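Dranel wrist camera and gripper add-on for simulated arms
June 2021
By Eugénie Gautier

Dranel sells its simulated gripper and wrist camera as one download, and I paid 229 for the single-seat licence. I wanted to see how it compared with the Clonetitz gripper I have used up to now.

Setting up took 15 minutes. The gripper attached to my arm model without fuss, and the kitchen that comes with it has a good deep sink to work in. I gave it a frying pan, which is an awkward thing for two fingers because the handle is thin and the weight is all at one end.

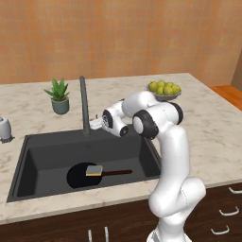
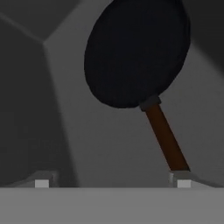

The wrist camera is the better half of the package. With the Clonetitz I had to guess how a handle lined up with the fingers. The fingers themselves are less impressive. They are short, and the default friction is set too low for my liking - you can change it, but the setting is buried three menus down. Shadows in the wrist view are also softer than I would want for vision work.

I would buy it again for the camera. If you only need a gripper, stay with what you have.

Comments

Chi-keung Peng: Does the camera slow things down much?

Eugénie Gautier: A little. I run it at half rate when I don't need it.

Florian Delorme: Agree on the friction menu. Took me ages to find.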